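Home > Workshop and Trade > Machine Lighting and Electrics

Reading time: 4 min
Print this page | E-mail this page

Backlit inspection window: flicker and uneven brightness after lamp change

Posted July 21, 2021 by benchfitter_pritis

I look after a bench unit with a backlit inspection window, the sort where a part is placed in front of a bright square and checked for its outline. The original light source was a fluorescent tube behind an opal diffuser. It became difficult to start in June, so I replaced it with a length of 24 V white LED strip fixed to the back wall of the light box. The supply is a Korletey unit rated at 40 W and the strip draws 13 W according to its label.

There are two faults. The square is visibly brighter along its lower edge than at the top, and a slow flicker appears after the unit has been on for 20 minutes. The flicker does not appear if I run the strip from a bench supply on the same leads. I have checked the terminals for tightness and found nothing loose. The dimmer is a Dollberg wall type which was already fitted ahead of the supply, on the mains side.

Is the supply faulty, or is the dimmer the cause? I would also like to know how to even out the brightness without buying a complete panel.

Tags: backlight, LED strip, diffuser, dimmer, flicker

3 replies

ohmslaw_and_order

The dimmer is the first suspect. A wall dimmer of the older type cuts part of each mains cycle. A constant-voltage supply that is not marked as dimmable will try to hold its output while its input is being chopped, and the result depends on load and temperature. That would fit with a fault that shows itself only once everything has warmed up. It also explains the bench supply test, where the dimmer was out of circuit.

Isolate the unit, remove the dimmer and connect the supply straight to the switched feed. If you are not competent to work on the mains side, have an electrician do this part. Run it for an hour. If the flicker has gone, leave the dimmer out and fit a PWM controller between the supply and the strip, rated for at least 24 V and 2 A. Choose one with a stated switching frequency in the kilohertz range if a camera will ever look at the window. Low-frequency PWM gives banding at short exposure times even when the eye sees a steady light.

If the flicker remains with the dimmer removed, measure the DC output at the strip, cold and then warm. A drop of more than half a volt points to the supply or to a poor joint. The supply is lightly loaded at 13 W, so overload can be ruled out.

greycard

Just buy a panel. They are not expensive now and you will spend longer on the strip than it is worth. I fitted a Jundura one in a similar box and it has been fine.

lightbox_lurker

I agree with the first reply on the dimmer. On evenness, the usual cause is distance. A diffuser only mixes light well if it stands far enough from the source compared with the spacing between LEDs. One strip along the bottom of the back wall will always give a bright lower edge. There are a few ways to correct it, in order of effort.

1. Measure before altering anything. Set a camera to manual exposure, photograph the window square on and compare pixel values at the centre and the four corners. Keep the exposure low enough that no area reads as full white, otherwise the differences are hidden.

2. Shield the window from stray light while measuring. Pale panels beside the opening reflect enough to shift the corner readings. On the machine below the lit square is framed on two sides by white ribbed panels, and I would hang black card over both.

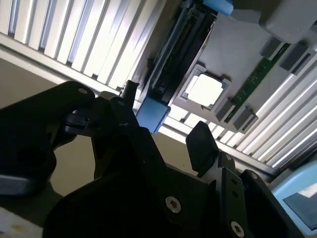

3. Respace the strip. Cut it at the marked points and lay it in parallel rows over the whole back wall, with the gap between rows no greater than the distance from strip to diffuser. Wire the rows in parallel and feed each from the same end.

4. Paint the inside of the box matt white. Bare metal produces hot spots. Gloss paint is only slightly better.

5. Add a second diffuser. Leave 6 mm between the two sheets. Expect to lose a fair amount of light, so do this after the respacing and check that the camera or the operator can still work with what is left.

Edge lighting into a grooved acrylic sheet is the other approach, but it is hard to make well by hand. For outline checking, a difference of a tenth between centre and corners does no harm. For surface checking it would matter more, although a backlight is the wrong tool for that in any case.

Also check that the strip is stuck to metal. Adhesive-backed strip on bare plastic runs hot and loses brightness early.

benchfitter_pritis

Dimmer removed and the flicker has stopped. I have ordered a low-voltage controller. I will respace the strip when the unit is next out of use and post the corner readings.

Print this page | E-mail this page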